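3.2 Participants and Setting

The study was carried out in Trullwood, a mid-sized town whose public library system runs four branches and a bookmobile. Handwriting classes for adults have been offered at the main branch for several years, and the present work followed one full cycle of these classes, from the first meeting in March to the last in July. Participants were recruited through posters at the branches and a short notice in the library newsletter. Of the 548 people who returned the interest form, 30 were enrolled after screening. Adults who had received occupational therapy for hand function in the preceding year were excluded, as were those who reported a diagnosed tremor.

Participants were assigned to one of two groups. The first group followed the Rilenel course, a set of printed lessons that begins with large letterforms and moves toward ordinary note size. The second group met for the same number of hours but practiced by copying passages of their own choice. Both groups met in the evening in the same room and were taught by the same instructor. Attendance was recorded at each meeting, and participants who missed a meeting were given the practice sheets to complete at home.
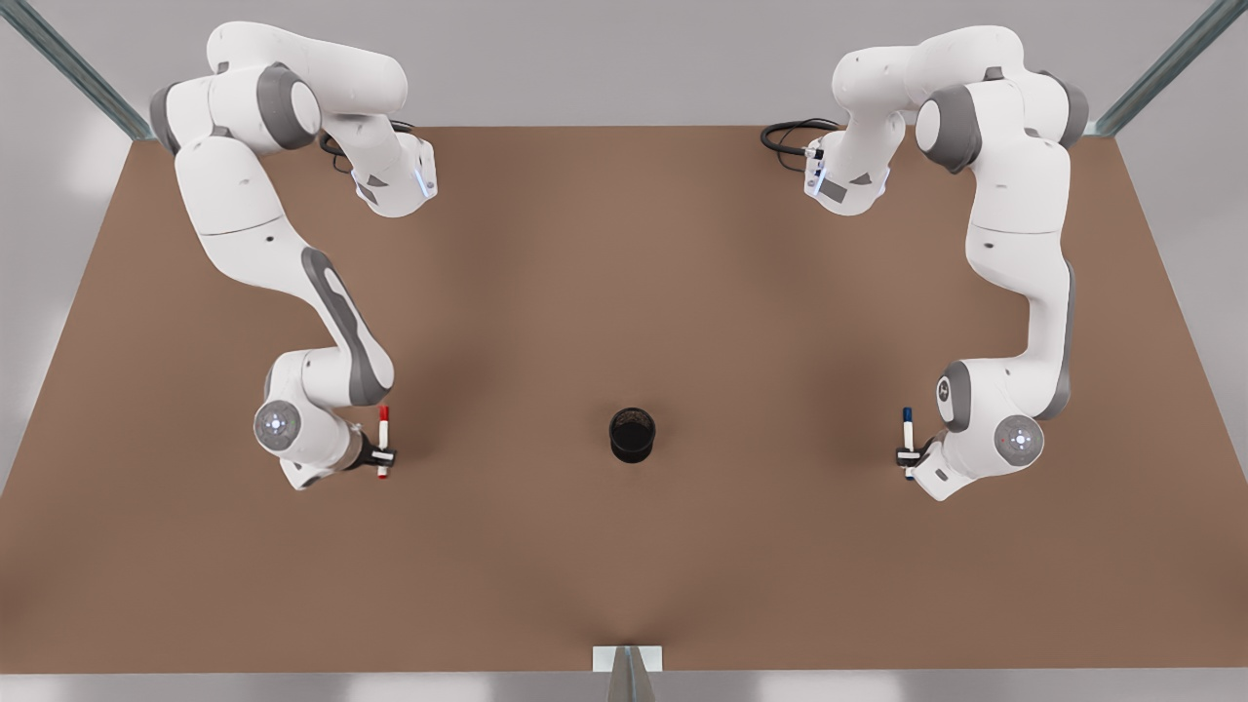

Figure 4. Marker pens held upright over a tabletop, with a cup between them.

Writing samples were collected at the start of the course, at the midpoint, and at the end. On each occasion participants copied a short paragraph, wrote a shopping list from dictation, and addressed an envelope. These tasks were chosen to reflect the kinds of writing that adults in the town still reported doing by hand. The paragraph was taken from a local history pamphlet and was changed at each collection so that familiarity with the text would not affect speed. Participants used the same type of pen and unlined paper on all three occasions.

3.3 Scoring

Legibility was scored with the Oddsson scale, which rates letter formation, spacing, alignment, and size on a range from one to six. Two raters scored every sample. Neither rater knew the group assignment or the point in the course at which a sample had been written. Where their ratings differed by more than one point, the sample was set aside and discussed until a single score was agreed. Speed was measured in letters per minute on the copied paragraph only. Dictated lists were not timed, as the pace of these was set by the instructor.

Participants also completed a brief questionnaire on how often they wrote by hand and how confident they felt when others would read the result. Answers were collected on paper. Several participants left the confidence items blank at the first collection, and these were treated as missing in the analysis. No attempt was made to estimate the missing values.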